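Open Day at Finilum: The Sorting Bench

Nineteen of us took the Friday bus out to Tranumbridge in April for the Finilum open day. Merike Ots met us at the gate, split us into groups and handed out badges. My group started with the robot bench, where the job is handling electrical test meters.
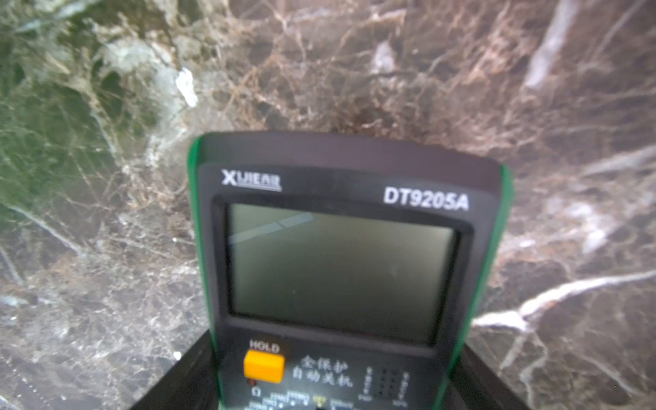 One of the meters, a DT9205A with a green holster, between the gripper fingers.
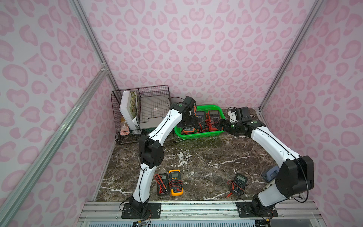
Both arms at the bench, with the green basket and the meters on the marble top.

Ákos Veres ran the demonstration and took questions for most of an hour. He said the log stood at 1,037 picks that morning. The test leads give more trouble than the meters do, and he expects that to take up the rest of the spring.

After lunch Antigoni Deligiannis showed us the Galanis line in the next hall. No pictures were allowed there. The last stop was the repair shop, and the bus left at 5.

Tuulikki Heinonen has the sign-up sheet for the fall visit. It holds 19 names again, and 3 are already taken.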